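Technik & Basteln | Robotik | Lokales

Greifarm Marke Eigenbau: In der Werkstatt Mikumari soll ein Roboter aufräumen lernen

VAMITZ, 30. Dezember 2020 – Wer in der offenen Werkstatt Mikumari am Ortsrand von Vamitz eine Säge oder einen Lötkolben sucht, muss derzeit am Arbeitsplatz von Eyvindur Damgaard vorbei. Der gelernte Feinmechaniker baut dort seit August an einem Tischroboter, der herumliegendes Kinderspielzeug aufnehmen und in eine Kiste legen soll. Ob daraus je etwas wird, das in einem Kinderzimmer bestehen kann, darf man bezweifeln.

1515 Euro hat das Vorhaben nach Damgaards Rechnung bisher verschlungen. Der größte Teil ging für Motoren und Steuerung drauf, 314 Euro kostete allein der Greifer mit seinen zwei Fingern und einer kleinen Kamera, die jede Bewegung aus nächster Nähe aufnimmt. Die Arbeitszeit ist nicht eingerechnet. Eine Kiste mit Deckel gibt es im Möbelhaus deutlich billiger, und das Bücken kostet nichts.

Damgaard sieht das naturgemäß anders. »Fertige Arme sind teuer, und man darf nicht hineinschauen«, sagt er. Seine Software trägt den Namen Omitz und soll aus gespeicherten Greifversuchen lernen. 500 davon will er zusammenbekommen, bevor er den Arm zum ersten Mal ohne Aufsicht laufen lässt. Wie viele er schon hat, mochte er nicht sagen. Eine Statistik, aus der hervorginge, wie oft der Griff sitzt und wie oft er danebengeht, führt er nach eigenen Angaben noch nicht.

Das ist die Schwachstelle vieler solcher Projekte. Auf der Tischplatte liegt ein einzelnes, weiches Teil in kräftiger Farbe, das Licht ist immer gleich, und der Erbauer steht daneben. Im Kinderzimmer liegen Bausteine unter dem Bett, Puppenkleider auf dem Teppich und dazwischen ein Schuh. Schaumstoff verzeiht zudem einen zu festen Griff. Was die gleichen Finger mit einem dünnwandigen Plastikauto anstellen, hat Damgaard bislang nicht ausprobiert. 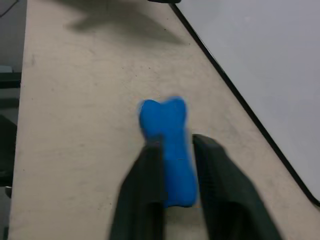
Auch die Frage nach der Sicherheit bleibt vorerst offen. Einen Notausschalter gibt es, er sitzt allerdings am Netzteil unter dem Tisch. Kinder haben in dem Raum während der Versuche keinen Zutritt, was bei einem Gerät zum Aufräumen von Spielzeug eine gewisse Einschränkung darstellt. Damgaard verweist auf die geringe Kraft der Motoren. Messwerte dazu legte er nicht vor.

Unterstützung kommt vom Elektronikhändler Duman, der Kabel und Ersatzteile zum Einkaufspreis abgibt. An einen Verkauf des Geräts denkt dort niemand. Damgaard will Baupläne und Programmcode veröffentlichen, sobald der Arm zwei verschiedene Spielzeuge zuverlässig auseinanderhält. Einen Termin dafür nennt er nicht. Der Werkstattplatz ist vorerst weiter für ihn reserviert.

Diese Website verwendet Cookies, um Inhalte zu personalisieren und Zugriffe auszuwerten. Mit der weiteren Nutzung stimmen Sie dem zu. Einstellungen ändern | Einverstanden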